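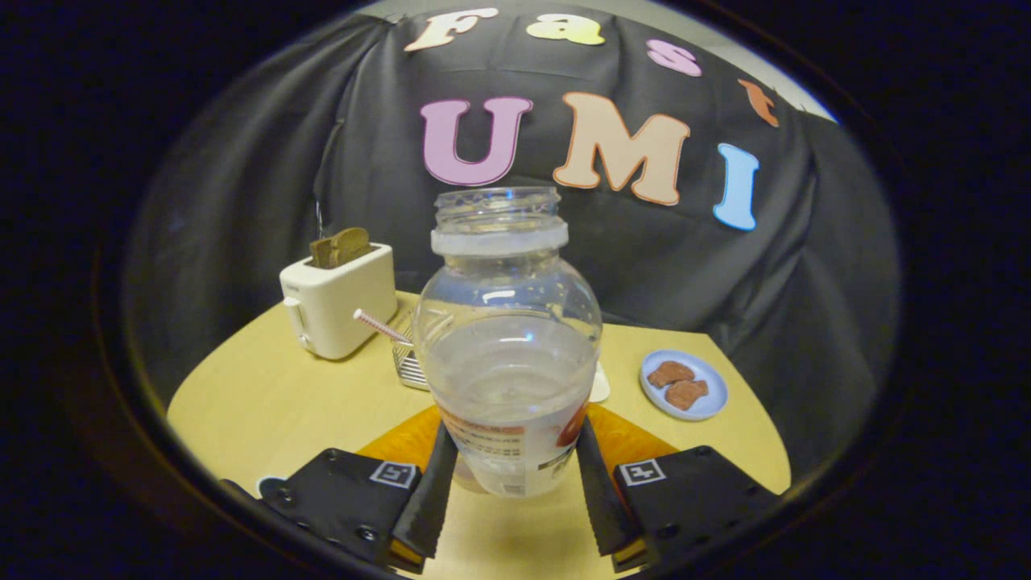
Wide-mouth clear jar, shown without its lid, on a light wooden table.

WANDGATE PUBLISHES CALADO LAYOUT GUIDE FOR SMALL BREAKFAST TABLES

Nemulier, May – Wandgate has issued Calado, a printed guide to setting out and clearing a breakfast table in kitchens where one table also serves as the worktop. The guide covers the toaster, open and lidded storage jars, drinking cups, divided plates and small side plates. It replaces the general storage sheet supplied with earlier Prodar kitchen packs.

Calado was drafted after home visits to 29 households in the Nemulier area. Each visit recorded which items stayed on the table all day, which were put away after use, and where the user sat in relation to the socket. The most frequent fault recorded was a tall jar standing in front of the toaster, so that the user reached over an open rim to get at the slots.

The guide divides the table into a rear zone for the toaster and a front zone for food and open containers. Jars are moved to the front zone only while in use. A clearance of 20 cm is specified between the toaster and any other item, and nothing is to be stored above the slots.

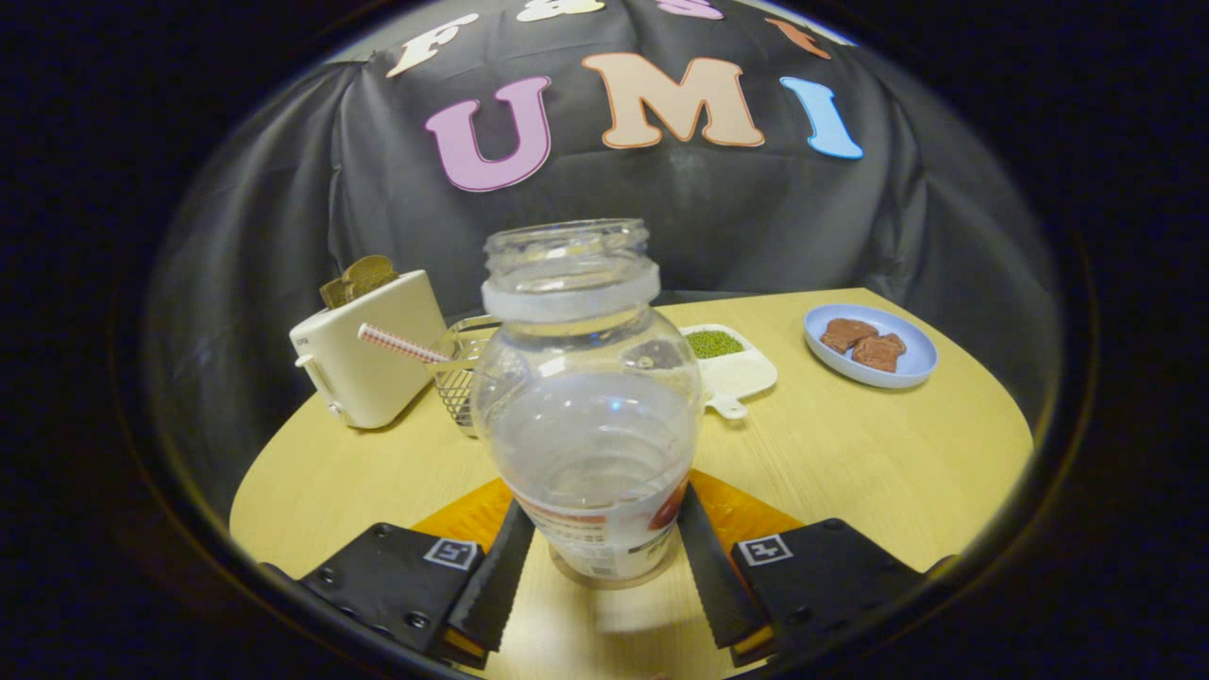 The jar has a broad body and a threaded mouth. The tabletop is round.

Round tables are treated separately. Their usable depth falls off towards the sides, and an item set square to a straight wall will often overhang at one corner. Calado gives a turning method for this case: the toaster is placed first and rotated until all its feet are clear of the edge, and the remaining items are positioned from it.

"The old sheet assumed a rectangular worktop and a wall behind it," said Siham Abdel Rahman, who edited the guide for Wandgate. "We had a lot of queries from people with round tables. The dimensions have been measured again from the table edge."

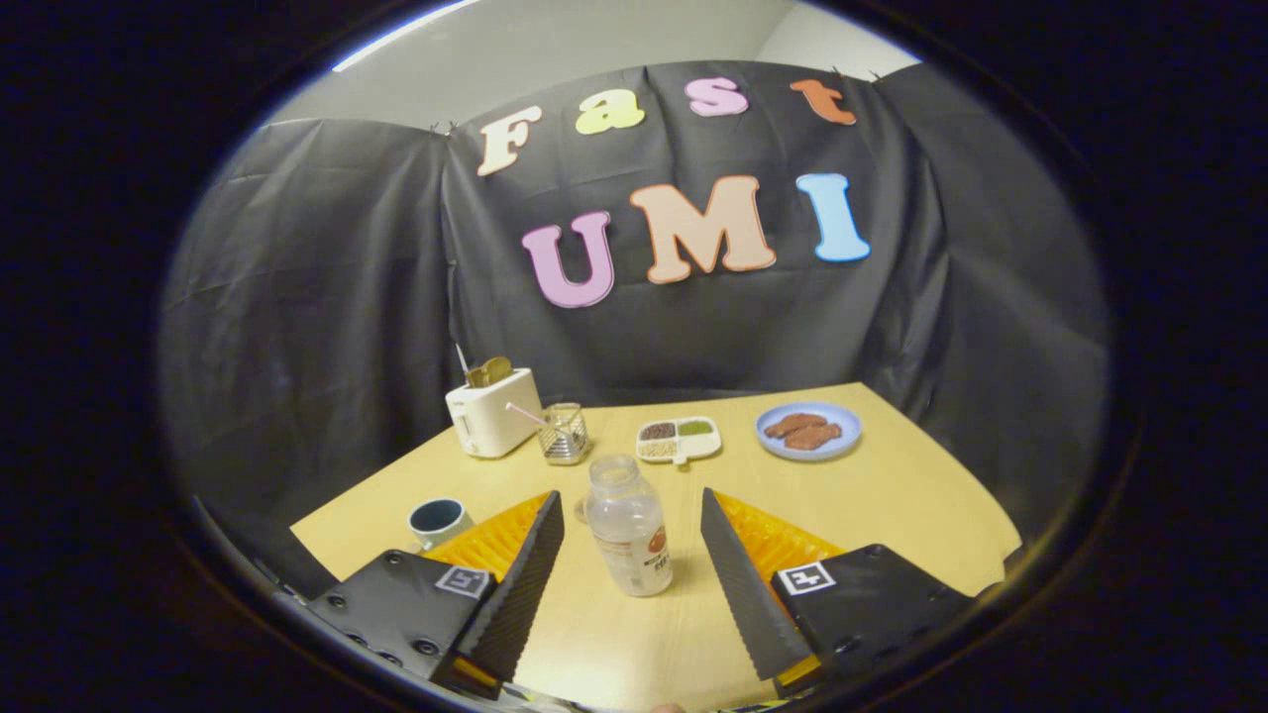

Can the layout be used on a table that is also needed for preparing food?
It can, provided the toaster is unplugged, cool and moved off the table before preparation starts.

Portioned dry foods are covered in section 2. Grains and seeds should be served in divided dishes filled away from the table,

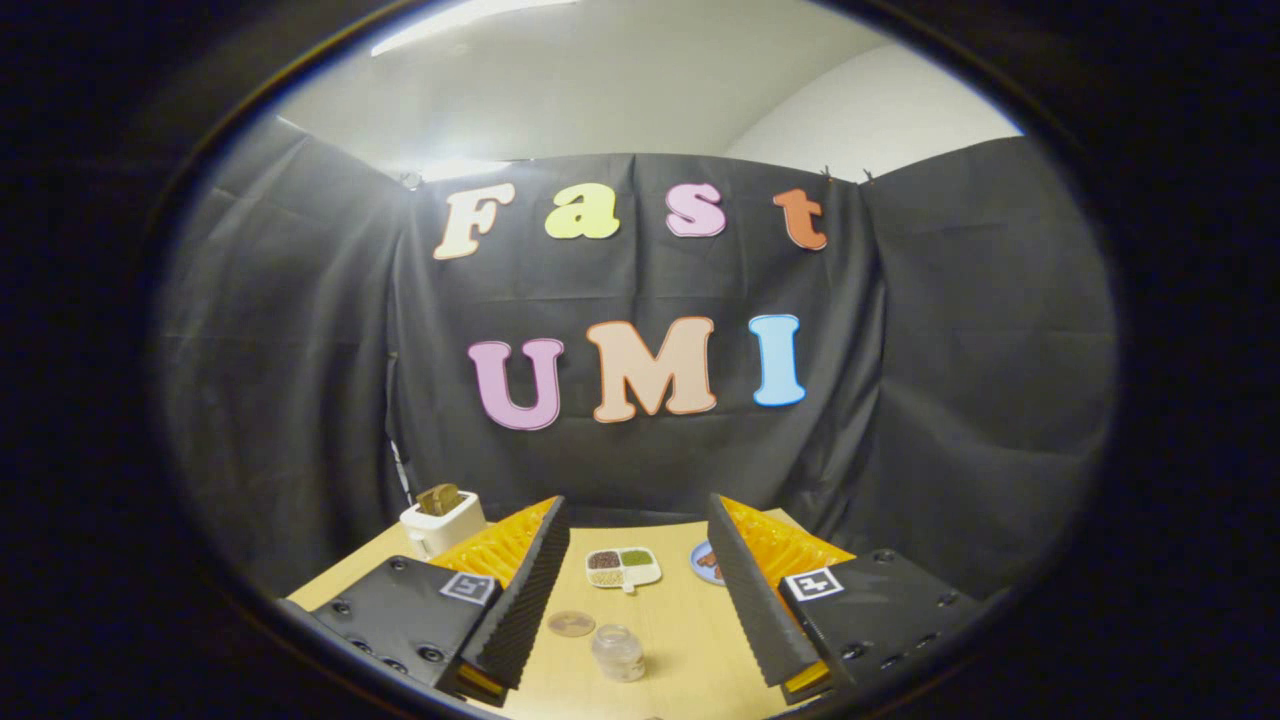 with any handle or tab turned towards the user. Side plates go to the right of the dish, or to the left for left-handed users. Crumbs are cleared from the rear zone last.

A first run of about 1,000 copies has been printed. Calado is included with new Prodar packs and can be requested separately from Wandgate customer services.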